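Does soaking bricks before laying really do anything?
Started by pilen_and_mortar, Monday, October 19, 2020

pilen_and_mortar
Building a low garden wall along the side path and I've had three different people tell me three different things about wetting the bricks first. My father-in-law says a full dunk in a bucket until the bubbles stop. The chap at the merchant's says never. A book I've had on the shelf for years says "dampen in dry weather", whatever that means. I'm inclined to think it's one of those things people do because the person who taught them did it. Has anyone laid the same wall both ways and seen a difference? Not after "always worked for me", I've had plenty of that.

hodcarrier58
Always worked for me.
Only joking. It depends on the brick. Soft old reds drink like anything and will pull the water out of your mortar before you've got the level on it. Hard engineering bricks don't want any water, they'll float about on the bed and you'll be chasing them all afternoon. What bricks have you got?

pilen_and_mortar
Reclaimed, mixed. Some soft reds and some I'd call medium. No idea of the maker. 133 of them left over from next door's extension plus whatever I can dig out of the back hedge.

Mrs Tansley
I did my front wall in May with reclaimed reds and didn't wet a single one. It's still standing. I lean on it most mornings.

hodcarrier58
It's October, Mrs T. Five months is no test of a wall. Ask again after a few hard winters.

Mrs Tansley
And how many winters would satisfy you? I notice the number goes up whenever somebody has a wall that hasn't fallen over.

limeputty_lou
The thing being muddled here is strength and workability. If the brick sucks the water out quickly you get less time to adjust it, and if you shift it after that the bond is broken and you won't know until you can lift it off with your hand. Somebody quick who places each brick and leaves it alone can get away with dry ones. Somebody slow, and I include myself, can't.
With lime it matters more. Lime needs to stay damp for days. With a cement mix I'd worry less.

pilen_and_mortar
That's the first explanation I've had with a reason in it, so thank you. I'm still not sure I believe the difference is big enough for a knee-high wall round a bed of lavender.

Vondard
You shouldn't believe it. Soaking is a habit left over from when all bricks were soft and all mortar was lime. Modern bricks, modern cement, lay them dry, go home. I've put up garages that way.

limeputty_lou
He's said they're reclaimed. He hasn't got modern bricks.

Vondard
Reclaimed from an extension. That could be the 1990s.

pilen_and_mortar
The extension was new, the bricks came from the old outhouse they knocked down to make room for it. I'd put that at a good bit older than the 1990s.

Vondard
Then say so at the start.

hodcarrier58
There's a simple way to find out. Put a few drops of water on the face. If they vanish while you're looking, dampen the brick. If they sit there, leave it dry. Do it on several, not one, because a reclaimed pile is never all the same.

D. Stanciu
Delia Stanciu here, long-time reader, I don't post much. I went on a weekend bricklaying course last year run by a man called Volodymyr Pasichnyk and he had us build two short piers each, one with dry bricks and one with damp, same mix. We knocked them down a week later. The dry ones came apart cleaner. You could see the mortar had hardly taken on the faces. I went in thinking it was nonsense and I came out mostly persuaded.

pilen_and_mortar
Mostly?

D. Stanciu
We were all beginners, and we built the dry pier first. By the second we'd had an hour's more practice. I did say that to him and he laughed and said I was welcome to come back and do it in the other order, at full price.

Vondard
So it proves nothing.

D. Stanciu
It proves less than he thought it did. I wouldn't go as far as nothing.

Mrs Tansley
What did the course cost, if you don't mind? The one near me is a ridiculous amount for two days of carrying things.

D. Stanciu
I'd rather not say on here, my husband reads this forum.

Drallmont
Coming at this from the selling side, I sorted reclaimed bricks in a yard for ten years. Nobody who buys them asks how they were stored, and it makes more difference than anything you do with a bucket. A pallet that's been under a sheet all summer is bone dry right through. A pallet left out in the open all autumn is soaked, and if you then dunk those you're laying sponges. They'll slide, they'll weep down the face, and you'll get white bloom all over them by spring.
So in October, outdoors, uncovered, my guess is that yours have had all the water they need and then some.

pilen_and_mortar
They are outdoors and uncovered. So the father-in-law's bucket would make things worse?

Drallmont
Very likely. Get a sheet over them now, with gaps at the sides so air gets in. Plastic wrapped tight round the bottom is as bad as nothing. And sort them while you're at it. We did it by colour first and hardness second. Colour is easy, anyone can do it. For hardness you knock two together and listen — a good one rings and a soft one thuds. Put the soft ones aside for somewhere out of the weather.

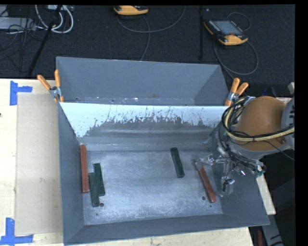
I'd also say don't stack them straight on soil. They'll draw damp up from the ground and the bottom row will be a different animal from the top. A couple of old battens under them is enough. If you do all that you can forget about soaking until next summer.

Vondard
Knocking them together tells you whether there's a crack in it. It doesn't tell you how much water it takes up.

Drallmont
It tells you a fair bit about how well it was fired, and that tells you a fair bit about the water. I shifted 3,000 in a good week and had very few come back.

Vondard
People don't bring bricks back. They're bricks.

hodcarrier58
He's got you there.

Hladun
Can I ask a stupid question? If the worry is the brick pulling water out of the mortar, why not make the mortar a bit wetter and leave the bricks alone?

limeputty_lou
Not stupid. You can, a little. Go too far and it's weaker when it sets, it shrinks, and it runs down the face while you're working. A wet mix is also horrible to lay on, the brick sinks under its own weight and your joints end up all different.

Hladun
But a little is fine?

limeputty_lou
A little is fine. I do it on warm days and don't tell anyone.

pilen_and_mortar
Right, I went out at lunch and did the water drop test on ten of them. Seven sat there looking at me. Two went in slowly and one vanished almost before it landed. So much for one rule for the whole pile. Nearly all of them felt cold and heavy, for what that's worth, so I suspect Drallmont is right about them being wet through already.
I've put a tarpaulin over the lot. I'm going to leave them a couple of weeks and test again, then lay them as they are and only brush water on any that drink it straight off.

hodcarrier58
A couple of weeks takes you into November. Watch for frost. Don't lay if it's close to freezing, and cover the work overnight with hessian. Frost in fresh mortar will do more harm than any amount of arguing about buckets.

pilen_and_mortar
Would you leave it till spring?

hodcarrier58
I would. But I'm retired and I'd leave most things till spring.

Mrs Tansley
I'd get it done. You'll only look at the pile all winter and resent it.

Vondard
Agree with Mrs Tansley, which pains me. Pick a mild week and crack on. It's a knee-high wall.

limeputty_lou
If it's cement, fine, with a mild spell. If you've been talked into lime, wait. Lime and a cold November do not get on. You haven't said which you're using, by the way.

pilen_and_mortar
I hadn't decided. The book says lime for old bricks and the merchant says nobody uses it. You can guess how I feel about both of them by now.

limeputty_lou
The merchant says nobody uses it because he doesn't stock it. For soft bricks a hard cement joint is bad news: the wet can't get out through the mortar so it goes out through the brick, and the faces blow off. If you've got a lot of soft ones I'd want lime and I'd want spring.

Vondard
For lavender.

limeputty_lou
For a wall that he'll have to look at, next to the lavender.

D. Stanciu
Could he not use the harder bricks in the wall with a weak cement mix, and keep the soft ones back? That was the advice we had on the course for anything exposed. I can't vouch for it, I've only built the two piers and they were knocked down.

Drallmont
Sensible. Assuming he has enough of the hard ones.

pilen_and_mortar
By my ten I should have, but ten out of that heap isn't much to go on. I'll go through the rest at the weekend, knocking and dripping, and come back with a proper split. If it's mostly hard I'll do it next mild week with a weak mix. If it isn't, spring and lime, and I'll have to tell my father-in-law that the bucket is off either way.

Mrs Tansley
Let him dunk one. It'll keep him happy and you can put it at the back.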